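Visit to the Lundwood Scrap Yard, 21st May

Our group toured the Reisinger metal recycling yard in Lundwood, a short drive from Puneseck. The visit lasted 2 hours and began at the truck scale, where every load is weighed in and out.

The yard takes steel, aluminum, copper and brass from 148 business accounts. Copper is sorted by hand into 9 grades. Steel offcuts go straight to the shear, then to the baler. A finished bale weighs 2,000 pounds.

We stopped next at the office, where the staff explained how prices are set each morning. Payment is by check. Lunch was in the break room.

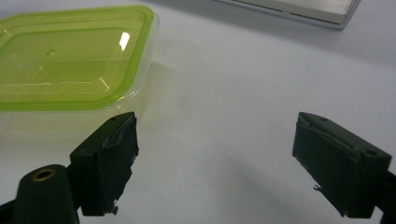 Food container with a green lid.

The baler was down for service in April and is running again. Our next visit is to Clasideck.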